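Celtedeck suspends two-arm work at Vudby after gripper fault

Celtedeck has suspended unattended operation of its two-arm robot stations at the Vudby site following a fault in which a gripper failed to release on command. No one was hurt. The matter was reported to the site safety office on Sun 24 May and a review led by Rosalía Nieto is now under way.

The fault arose during sock handling, a task in which the left and right arms hold one garment between them and lay it flat before it is paired. According to the review's interim note, the right gripper stayed closed after the command to open had been sent. The left arm continued its planned movement and the garment was pulled tight until the force limit stopped both arms, 8 seconds later. The limit should have acted within 2.
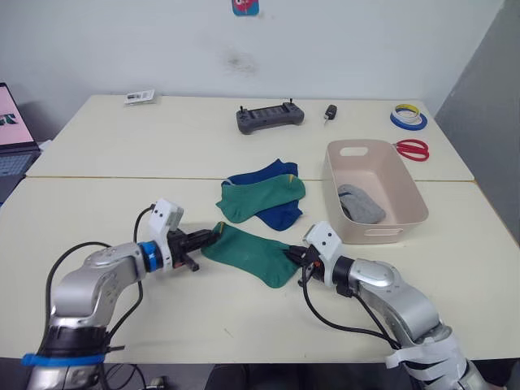

Inspection of the station pointed to the cable serving the right gripper. Its connector had worked partly free, and the signal confirming the position of the jaws was being lost at certain angles of the wrist. The control software, known on site as Ojo, treated the missing signal as an open gripper and allowed the next movement to begin.

A change to Ojo now stops both arms whenever the signal is lost. It has completed 2,000 test cycles without a repeat of the fault. Cable fixings are being replaced at all 40 stations, including those at Zima, and will be added to the weekly inspection sheet.

Until the review closes, an operator must remain within reach of the emergency stop whenever both arms are powered. Hands must be kept clear of the table until the arms have been disabled, even where they appear to be at rest.

Staff who have noticed slow or incomplete release at any station are asked to report it to Alaric Ridgeway, who is collecting records for the review. The full report is expected in October.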